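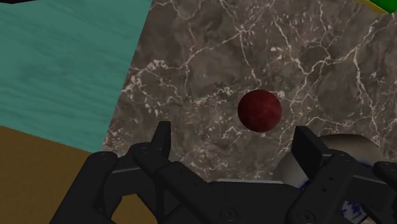
A red ball on a marble surface and the fingers of a simulated hand, from the Jurbridge student project.

Let the Students Stay in the Simulator

January 22, 2023
By Denise Lambert

The robotics club at Jurbridge has 20 members and two school years behind it, and it has yet to own a robot hand. Some parents think this is a scandal. I have a daughter in the club and I think it is the best decision the club has made.

The members work on a simulated hand. Their task this year is to get it to pick up a ball and put it down somewhere else. It sounds small. Ilaria Palumbo, a senior, has spent most of the winter on the moment when the thumb closes, and the log she keeps lists 655 attempts. She changes one number, runs it, writes down what happened and goes again. A run that fails costs her a minute.

Compare that with the year before the club started, when the school entered the Lukeck contest with a kit arm. There was one arm. Two students drove it, and the others watched or made the poster. A gear stripped in the second week and the replacement took until June to come. I sat through those meetings. The students learned how to wait for a package.

The case against simulation was made at the January meeting by Elsie Furnival, who taught shop here for 35 years, and she made it well. A simulated ball has only the weight and the grip somebody typed in. Real fingers flex and real screws back out. A student who has never held a hot motor does not know much about motors. I agree with all of that — and I would still not spend the money this year.

My reason is who gets to do the work. With the simulator, every member has a hand of their own to break. Ada Marchetti, who coaches them, has them swap files and try each other's settings on a different tabletop, with different objects close by. A grip that worked fine in one setup often knocks into something in the next. That is a real engineering lesson, and a ninth grader can get it on a library computer.

What I would ask of the club is a better record of its failures. At the open house they showed only the clean grabs. Parents deciding on a budget should see the misses too.

Buy the hardware when a student can say which question the simulator can no longer answer. Ilaria is getting close, I think. Her last few entries are all about slip.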